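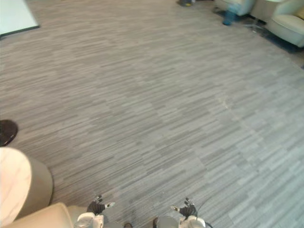

Allthorpe project – method meeting, minutes
February, 10:00 to 11:25
Present: Mal-soon Hong (chair), Ha-rang Koo, Jovita Cisneros, Chae-won Ki (minutes)
Apologies: Tzu-hsuan Chou (comments sent in writing, read under item 3)

1. Minutes of the previous meeting

Accepted with one correction. Under item 5, "frame rate" should read "labeling rate". Ki to fix the stored copy.

2. Status of the lounge set

Koo reported that the lounge recordings are complete and checked in. The set now holds 3411 labeled head-camera frames, all from rooms with seating and open floor between the pieces. Labels are per pixel, in 4 classes: free floor, obstacle, own body, unsure. The office set from Pronddale is still being labeled and was left out of everything below.

Cisneros asked whether the own-body class covers the wrist housings and cables as well as the fingers. Koo confirmed that it does. The first labeling pass had marked cables as obstacle in a number of frames, and those frames have been redone.

3. Free-floor estimate on patterned carpet

Main item. Cisneros presented the comparison between the old method (texture boundary, single frame) and the new one (Yook, which adds a ground-plane check from head pitch and a short frame history).

The old method does badly on gray carpet tile with a streaked pattern. Seams between tiles, and the change in tone from one tile to the next, are returned as edges. A pale scuff is enough to produce a closed outline, which the planner then treats as a low object. The same happens where one side of the floor is lit more strongly than the other and the carpet looks bluer there.

Results on the lounge test split:
Old method: 70 false obstacle regions on open carpet.
Yook: 39 false obstacle regions on open carpet.
Missed obstacles: no change between the two.

Hong asked what the remaining false regions are. Cisneros said most of them are dark areas on the floor next to armchairs, where the annotators themselves disagreed on shadow or rug. The plane check can't settle those, as both readings lie flat. She proposed scoring them separately and leaving the main count alone. Koo objected that a separate score would hide a real failure – if the base stops short of a shadow, the operator sees a stop, whatever the table says. After discussion it was agreed to report both numbers side by side.

Chou's written comments, in summary:
(a) The frame history should be reset whenever the head moves faster than the limit in the Ideck controller. At present it is carried over, and the plane estimate lags.
(b) Furniture that enters the view only at the side or bottom border is labeled inconsistently. A rounded arm close to the robot is sometimes obstacle, sometimes unsure. It should always be obstacle.
(c) The test split has too few light-colored tables and panels against gray floor to say anything about them.

Comments (a) and (b) were accepted. On (c), Koo said that more such frames exist in the training split and some could be moved. Cisneros did not want frames moved after results had been seen. Agreed: the split stays as it is, and new frames are recorded for a second test set.

4. Own-body mask

Ki reported on masking the grippers before the floor estimate is run. With the arms held forward and low, both grippers stand at the bottom of the view against the carpet, and the black fingers give a strong boundary. The mask computed from joint angles fits the wrists well and the fingers less well, mainly when the fingers are partly spread. The cables are not in the kinematic model at all.

Two options were discussed: widen the mask by a fixed margin, or learn the mask from the own-body labels. The margin is simple but covers floor directly in front of the base, where a small dark object would be lost. Hong was against it for that reason. The learned mask needs a held-out set of arm poses, and Ki does not have one yet.

Decision: the learned mask will be tried first, with the joint-angle mask kept as the baseline. No fixed margin in either.

5. Write-up

Hong will draft the method section. The pitch calibration has to be described in full, including the procedure for repeating it after the head is removed for service. Cisneros asked that the planner be kept out of the paper, as no driving trials have been run with Yook. Agreed.

6. Actions

Cisneros – frame history reset, then rerun the lounge test split.
Koo – relabel border furniture; plan recordings for the second test set.
Ki – list of arm poses for the held-out set; correct the previous minutes.
Chou – send the head speed limit used in Ideck.
Hong – method section, first draft.

7. Any other business

Koo noted that the labeling tool drops the unsure class when a file is saved under a new name. Until this is fixed, files are to be saved under the old name only.

Next meeting at 10:00, same room. The Pronddale set goes first on the agenda.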